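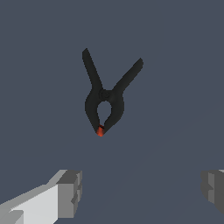

Ustitz Courier newsroom

Zilemer threw open its doors in Ustitz on Sunday, 8 September 2024, and what a lovely, busy afternoon it made, with 1,037 visitors coming through (plenty of them with children in tow!). The longest queue was for the simulator, where the team was showing how a robot gripper is taught to deal with everyday tools, among them a black spring clamp with a bright orange-red tip. Each turn lasted 10 minutes, and a good many people went straight round to the back of the line again. The next open day is planned for December.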